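3.2 Coagulation and handling of the curd

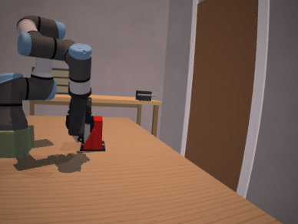 Figure 2. Simulated workspace: jointed arm on a green pedestal, table and red object.

Fresh acid-heat curd is a weak gel for the first minutes after draining, and its later behaviour in syrup depends heavily on how it is treated during that time. Whole cow's milk from the Sosdale dairy was heated to a rolling boil in a steel kettle, held for four minutes, and allowed to fall to the coagulation temperature before dilute citric acid was added in a thin stream. Stirring was kept slow and in one direction. Curd portions were lifted by hand from the side rather than from above. Portions lifted from above with the fingertips tended to crack along the top, and the cracks reopened during cooking.

The curd was collected in doubled muslin, rinsed once with cold tap water to remove residual acid, and hung without added weight. Backlund and Palomino used a pressed curd in their earlier work at Vik, and reported a firmer ball with a lower syrup uptake. We found pressing difficult to repeat between operators and left it out. The end point of draining was judged by weight, with the cloth and its contents hung from a balance hook and read until the loss between successive readings was negligible. Curd drained past this point was crumbly and needed water worked back into it, which gave a coarse surface.

3.3 Kneading and shaping

Drained curd was kneaded with the heel of the hand on a Semwood board until it no longer broke when folded and a light film of fat could be felt on the palm. No flour or semolina was added in the main series. A small side series with semolina is reported in Section 5 and should be read separately, as the starch changes the cooking time as well as the texture.

The kneaded mass was divided by weight and rolled between the palms with light pressure. Balls with visible seams were re-rolled once and then discarded if the seam remained. Of all balls shaped in the main series, 431 were accepted for cooking. Flattening was done immediately before cooking with a flat steel spatula, as balls flattened earlier developed a dry edge. Shaped pieces waiting for the pot were kept under a damp cloth.

3.4 Cooking in syrup

A thin sugar syrup was brought to a full boil in a wide covered pot. Pieces were added in a single layer with room to expand. The lid was kept on throughout, apart from one brief opening to turn the pieces and to replace evaporated water with hot water poured down the side of the pot. Syrup strength was checked by refractometer at the start and end of each batch. Batches in which the reading had drifted outside the working range were excluded from the texture results but kept for the sensory panel, where the difference was of interest.

Cooked pieces were transferred with a slotted spoon to a second, weaker syrup at room temperature and left to soak overnight. Fankhauser has argued that the second syrup is unnecessary when the first is thin enough. Our pieces taken straight from the first syrup lost more liquid on cutting, and the centre was noticeably paler and drier than the rim.

3.5 Texture measurement

Pieces were drained on a wire rack, trimmed to a common height and compressed between flat plates on a Getari bench tester. Two compressions were made on each piece with a short rest between them. Hardness was taken as the peak force of the first compression, and springiness as the height recovered before the second. Pieces that split at the edge during the first compression were recorded as split and given no springiness value.

The tester was zeroed before each batch. Readings were taken by Aasen and repeated on a subset by Solheim, who had no access to the first set of values. Agreement between the two was close for hardness and weaker for springiness, mostly in the softer pieces, where the point of first contact with the upper plate was hard to fix.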